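Search this site
Enter keywords
Go

Wireless Display Service Moves to Gistix in All Meeting Rooms

February 4, 2021
By Vilho Ojala, Workplace Technology

The Tadcombe office will complete its change to the Gistix wireless display service this spring. Employees and visitors will be able to show a laptop, tablet or phone screen on any meeting room display without a cable or adapter. The older Cloravari receivers will stay in place during the changeover and will be switched off at the end of May.

The decision follows a review of the support requests received over the past year. The help desk logged 3087 requests connected with meeting rooms in that period. Of these, 2106 concerned the display connection, and most were closed by restarting the receiver or by moving the presenter to another network. The Cloravari receivers no longer get software updates from their supplier, and several newer phones cannot find them at all.

Gistix works with the screen sharing already built into most devices. Users of Apple equipment should open Control Center, choose Screen Mirroring and select the room by name. Windows users should press the Windows key and K together and pick the room from the list. Android menus differ from one maker to another, but the option is usually found under Cast or Smart View. In each case, a four-digit code will appear on the room display and must be entered on the device before the picture is shown. The code changes with every session.

Employees whose computers do not support screen sharing may install the Gistix desktop program from the software catalog. Administrator rights are not needed. The program also allows a single window to be shared while the rest of the desktop stays private, and its use is recommended whenever email or personnel records may be open during a meeting.

Up to 4 devices may be connected to one display at the same time. The person who connects first is treated as the host and may accept or remove other presenters. When the host disconnects, control passes to the next device in order of arrival. 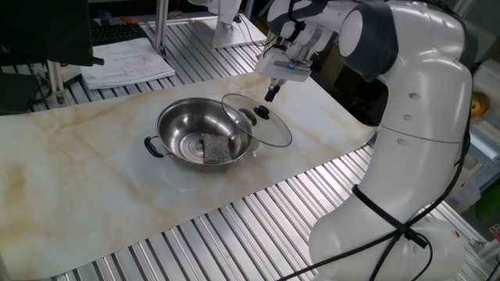 Kalevi Kallio asked whether sound would travel with the picture, as the present receivers often play video on the room display while the audio stays on the laptop. Kallio added that training sessions had been delayed more than once for this reason, and requested that the wired connection be kept in the larger rooms until the new service had been in use for a full quarter.

Sound will be carried with the picture by default in the new service. On Windows computers, the output may need to be changed by hand the first time a room is used; the setting is found by selecting the speaker symbol in the taskbar. The wired HDMI connection will remain in every room. It is still the better choice for long video recordings and for any material in which the timing of sound and picture must match closely.

Visitors may use the service through the guest network. A guest device can reach the room displays but cannot reach shared drives, printers or internal pages. Hosts are asked to request guest access before the meeting, using the visitor form. Access ends at midnight on the day of the visit and must be requested again for a later date.

Screen content is encrypted between the device and the receiver. Gistix receivers do not store images or sound, and the connection history kept by the help desk shows only the room, the device name and the start and end times. Employees who have given their phone or tablet a personal name may wish to change it before connecting, as the name is shown on the display to everyone present.

Installation will be carried out by Turunen on a floor-by-floor schedule. Each room will be closed for one morning. Reservations that fall within a closure will be moved to a nearby room of the same size, and the organizer will receive a notice from the booking system. Organizers who need a particular room should contact the help desk as soon as the notice arrives.

Printed instructions will be placed beside each display once the new receiver is working. Older instruction cards showing the Cloravari start screen should be discarded. Problems with a connection may be reported from the room telephone at extension 1610. Callers should give the room name and the type of device in use, and should leave the receiver switched on until a technician has looked at it.

Related items
Changes to the Guest Network Request Form
How to Share a Single Window in a Video Call
Meeting Room Booking: Recurring Reservations
Retired Equipment: Return of Adapters and Cables
Software Catalog Updates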